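The Night Bus to Rollstead

She missed the 4 o'clock by the length of the parking lot. Ran for it. Waved. The driver looked right at her and pulled out anyway, and she stood there with her bag strap cutting into her neck and said a word her mother wouldnt have liked.

Next one, ten-fifteen. The man at the window said it without looking up. Ten-fifteen at night, change at Skendard, get in before breakfast if the pass was clear. He slid the ticket under the glass. She had 200 dollars folded in her shoe and a phone on its last bar and the letter, which she had read so often it was going soft along the creases like cloth.

The house is yours if you want it. That was the first line. No hello. Her father never did go in for hello.

Six hours in a bus station. She ate crackers. She read the vending machine. She watched a kid push a toy truck along the baseboard, all the way down, all the way back, and the mother asleep with her mouth open and one hand still hooked in the kid's hood. August outside, the asphalt ticking. Somebody's radio. Then dark, and the bus, and the seat by the heater that wouldn't shut off.

She slept past Skendard. Didn't miss the change because there wasn't one, the driver just got down and a different driver got up and they kept going. She woke with her cheek on the glass. Hills. A grain elevator with ORG on the side in letters taller than a house, whatever had come after the ORG worn away years back. She'd been trying to guess it since she was six. Organic, her brother used to say. Organ. Orgo the Magnificent.

He wasn't going to be there either. He'd said so on the phone, very quick, like pulling tape. I'm not doing it. You do it. Sell it, burn it, I don't care.

488 Mill Road. She walked from the stop. Nobody else got off.

The key was where the key always was. The door stuck where it always stuck, low, on the left, and her hip remembered before she did. Bump and lift. In.

Quiet. That closed-up smell, dust and floor wax and under it something of him, pipe maybe, though he'd quit the pipe. She put her bag down in the hall. She did not go upstairs. She went to the kitchen like anybody would, like you do in your own home when you come in tired, and she opened the fridge. 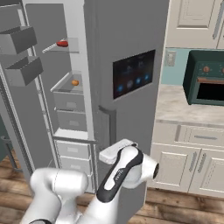
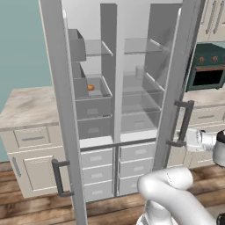
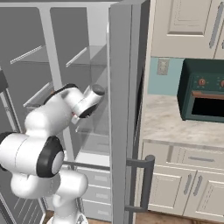
She stood there a good while with her hand on the door. When she was ten he would yell from the next room, you're letting the cold out, every time, he could hear that door through two walls and a ball game. Could not hear her practicing clarinet. Could not hear her crying in the bathroom the summer her mother left. But that door.

She waited for it. Stupid. She actualy waited, head tipped a little, toward the den.

Nothing. A truck way off on the county road, gearing down.

"I'm letting the cold out," she said. To the den.

Then she sat on the floor and had it out, the whole thing, the ugly kind with the nose running, and it took less time than she would have thought. She wiped her face on her sleeve. Found a glass. Ran the tap until it went from brown to clear and drank it standing up.

The phone rang. The one on the wall, the real one, she jumped half out of her skin. A woman from Dronanard, the property people, so sorry for her loss, was she the daughter, had she given any thought to their offer. They could have a man out there by noon. They could go 600 over the number in the letter, for the inconveniance.

"Six hundred what," she said.

"Dollars."

She laughed. It came out rusty. She looked at the pencil marks on the doorframe, hers and her brother's, his always a thumb higher because he went up on his toes and their father let him.

"No," she said.

"I'm sorry?"

"No, I don't think so. Not today. I only just got here."

She hung up. Picked up again, got the dial tone, and punched in her brother's number with her thumb. It rang and rang. It was early there. He'd be furious.

"What," he said.

"What comes after the ORG," she said. "On the elevator. Did you ever find out?"

Long breath. Bedsprings. She could hear him sitting up.

"You're at the house," he said.

"I'm at the house."

"Is the door still sticking?"

"Low on the left," she said, and pulled a chair out with her foot, and sat down.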